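Search this site Enter keywords Go

Slanina Village Breakfast Project: progress report to the Butano Fund

October, by the project office

This report covers the first half of the grant period.
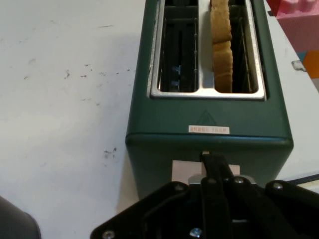 The breakfast room in the Slanina school opened on a Tuesday, one week later than we planned, because the new water heater from Isus came without its wall support. Since then it opens every school day at 7:15. We have 4 paid helpers, all of them from the village. The children eat bread, cheese, fruit and sometimes eggs.

In the application we wrote that the project would reach 100 children before winter. At this moment 84 are registered. The families in Bullimel are the most difficult to reach, as the first bus arrives only at 7:50 and the children have then very little time to eat. We asked the bus company for an earlier departure and we wait for the answer. If it is negative, we would like to use 500 euros from the equipment line for a small van hire in the months of January and February. Please let us know if this change is acceptable for you.

The budget is in general as foreseen. Fruit was 200 euros more expensive than planned. We saved almost the same sum on paint, which the parents brought themselves.

The hygiene inspection was passed with one remark, about the missing cover on the waste bin. A cover is bought.

Still open: the second half of the parent questionnaire, and the training in food allergies, which was moved to after the holidays.

Contact | © Slanina Village Breakfast Project | Back to top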